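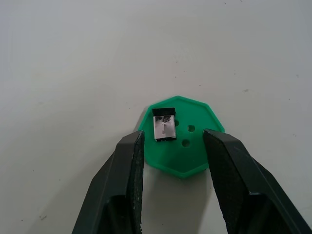
31 December 2015. Last dye day of the year, and the madder finally did what I wanted! Held the pot at 40 instead of letting it creep up, and the Grulstead wool went in damp after its alum bath. Skein 804 is a proper brick red, skein 844 a touch more orange. Tried it against the green plastic plate with the three holes, and the red jumps — must wind a green and red pair for the Bautista blanket.

Walnut next. Ploline husks, the bag from June, soaked since Monday. Smell is terrible, color is gorgeous. Skein 906 came out darker than any brown I have on the card
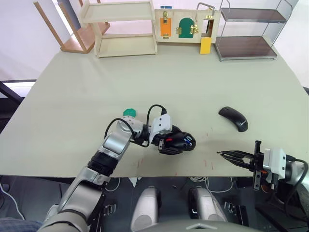
and that was with no iron at all. Want to split the next batch and put a pinch of iron in one half only. Rinse water ran clear on the third change.

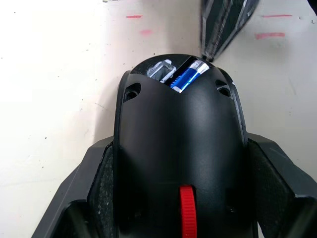

Still chasing a true scarlet. Cochineal on the Stakura yarn keeps sliding to pink, lovely but wrong. Target is something like the scroll wheel on the black mouse, that bright red with no blue in it. Will try cream of tartar and a little more tin, small sample first. Need: alum, pH strips, more tags.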